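**Ticket 157: gripper state drifts from operator trigger during remote demos**

Project: Meltero kitchen tasks
Site: Grornby sim cluster
Opened: 13th August
Priority: medium
Status: waiting on Ollow

**Summary**

Operators teach the two-arm kitchen tasks by remote control in the simulator. In part of the recorded episodes the logged gripper command does not match the finger position. Trigger reads closed, fingers are open, or the other way round. Training rejects any episode where the two disagree for more than 3 consecutive steps.

**Environment**

- Teleop client: Ollow, January build
- Scene pack: Becerra kitchen, marble counters
- Views recorded: left wrist, right wrist, head
- Demo length cap: 120 s
- Control rate: unchanged from defaults

**Steps to reproduce**

1. Load the kitchen scene and home both arms.
2. Take control of both arms. Grasp any small object with one hand.
3. Press the clutch and re-center the controllers while still holding.
4. Release the clutch and move either arm.
5. Compare `grip_cmd` and `finger_pos` in the episode log.

Stills exported from the session: 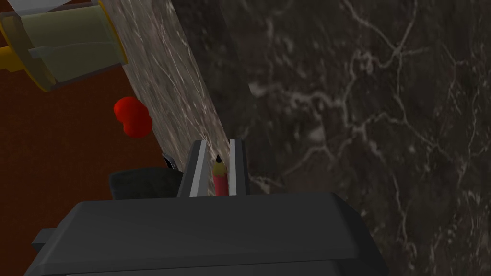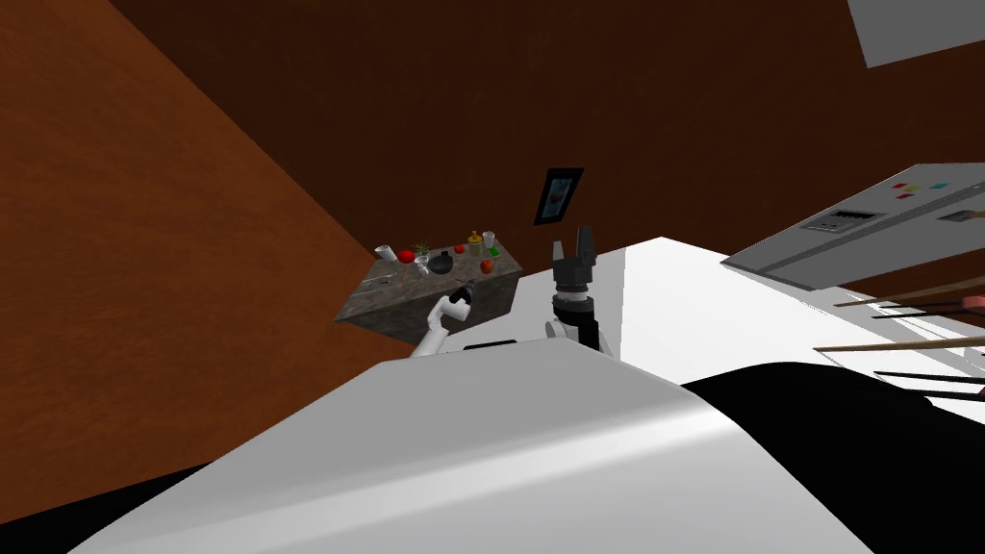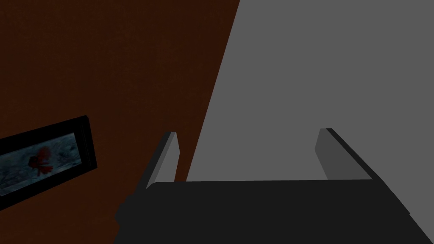
**Log, first pass**

Swapped controllers left to right. The fault moved with the clutch press and did not follow the controller. Hardware ruled out.

Ran 200 scripted episodes with no clutch. No mismatch in any of them.

Ran the same script with one clutch press per episode. Mismatch came back on the hand that was idle. The holding hand was fine in every log I opened.

Turned off view streaming to the operator. No change, so render load is not the cause.

**Log, second pass**

Read the client source. On clutch release it re-sends the last trigger value for both hands from a shared buffer. If only one trigger has moved since homing, the idle hand gets the active hand's value in the log. The physics side ignores the duplicate, so the fingers stay where they were. The wrist views are therefore correct and the command column is wrong.

**Workaround**

- Squeeze and release both triggers once after homing, before starting the recording. This fills the buffer for each hand.
- Do not clutch during the first grasp if you can reach without it.
- For episodes already recorded, run `regrip --from-fingers`. It rebuilds `grip_cmd` from finger position. Check the steps right at contact by eye, the rebuilt edge can land late on thin objects.

**Open items**

- Ollow to confirm per-hand buffers in the next build.
- Decide whether rebuilt episodes go in the main training set or stay in a separate split. Separate for now.
- Operator sheet still says to home with triggers untouched. Needs editing.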